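Progress report to the Laaksonen Fund
Community Weaving Archive, second reporting period
1/6/21
Prepared by Teemu Laitinen

When we applied for this grant, we told you the archive consisted of "a modest number" of pattern books from the old Biltex mill. I wrote that sentence before anyone had opened the second storeroom. The modest number is now 2000 drafts, swatch cards and order sheets, plus a drawer of what seem to be lunch receipts, which we are keeping because one of them has a twill sketched on the back.

Sorting is finished. Every item has a folder, every folder has a box, and every box has a label in pencil, a decision that took two meetings. The boxes live in the Kustitz building on the ground floor, where the damp reading has held steady since we bought the second dehumidifier. The first dehumidifier is still with us in a decorative role.

Scanning is slower than planned. The original schedule assumed flat paper. The mill's designers preferred to glue yarn samples to theirs, sometimes several layers deep, and a page with a half inch of wool on it doesn't go under glass without a discussion. We've moved these items to an overhead copy stand and now get through roughly 50 on a good day. On a bad day we get through the morning.

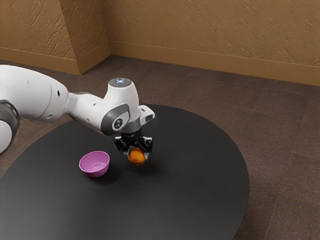 The catalog itself is in better shape than I expected to be reporting. Each entry now gives the weave, the fiber where we can tell, the customer if one is named, and the loom width. The hard part has been the color names. The mill seems to have rebaptized its dyes every season, so that "Donau" is a blue in one book, a green in the next, and in the last book a brown that no river should be proud of. We've recorded the names as written and added a plain color term next to each one. Researchers may argue with our plain terms. We did.

On public work, we ran three evening sessions on reading a weaving draft. The first was held over video and consisted largely of people holding cloth too close to their cameras. The next two went better, once we mailed out paper copies ahead of time. A retired loom fixer who joined the last session corrected our threading notes on 18 drafts, politely, and has been asked to come back.

Spending is under budget on travel, for the obvious reason, and over on archival boxes. We would like to move the unspent travel money to the box line and have attached the request form. The form asks for a risk rating. I put "low," though I admit I haven't met every box.

Still to do before the August deadline: finish scanning the glued pages, settle the wording of the reuse license, and put the search page in front of a few people who didn't build it. The license is with the lawyer. The search page works as long as you spell everything the way the mill did, and we're fixing that next.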